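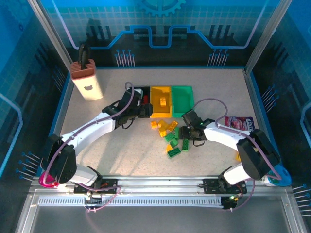 Attachment 1 - work surface with blue back and side walls

Ticket: Print server drops jobs from Hunside site
Opened by: Thenmozhi Unnithan
Product: Fusel print queue
Status: Closed

Reported problem
Jobs sent from Hunside to the large format printer show as "sent" on the user's machine and never come out. Small text files are fine. Anything with a full-page graphic fails. The wall panel artwork is the worst, but the June price list does it too. No error on the printer panel. Restarting the printer clears the queue and the next big job gets stuck again.

Update, 9:40 am
Checked the Fusel log. Each failed job stops at 200 MB and the log says "spool closed by host". Asked Thenmozhi to send the same file from the main office. It printed. So the file is good and the printer is good.

Update, 11:15 am
Swapped the network cable at Hunside and moved the print server to another port on the switch. No change. Tried the older driver - same result, and it also lost the custom paper sizes, so I put the current one back. Paper sizes had to be typed in again by hand. If anyone sees a wrong roll width on the Goh printer, that is why.

Update, 1:30 pm
Called Verkton support. On hold for 20 minutes. They asked for the spool folder location. At Hunside it was still pointing to the small system drive, left over from the old install. That drive had a quota set on the print service account. Main office has no quota, which explains the difference.

Fix
1. Stopped the Fusel service.
2. Moved the spool folder to drive D.
3. Gave the service account full rights on the new folder.
4. Deleted 4 stuck jobs from the old folder.
5. Started the service and sent the price list. Printed in full.

Update, 3:05 pm
Thenmozhi sent the wall panel artwork at full size, over 2 GB. It took a while to spool but it finished. Colors match the main office print.

Still open
The backup job on the Hunside server still lists the old spool path and will log a warning each night. Moved to a separate ticket. The quota on the system drive was left in place.

Closing this one. Reopen if a large job hangs again, and please include the time it was sent.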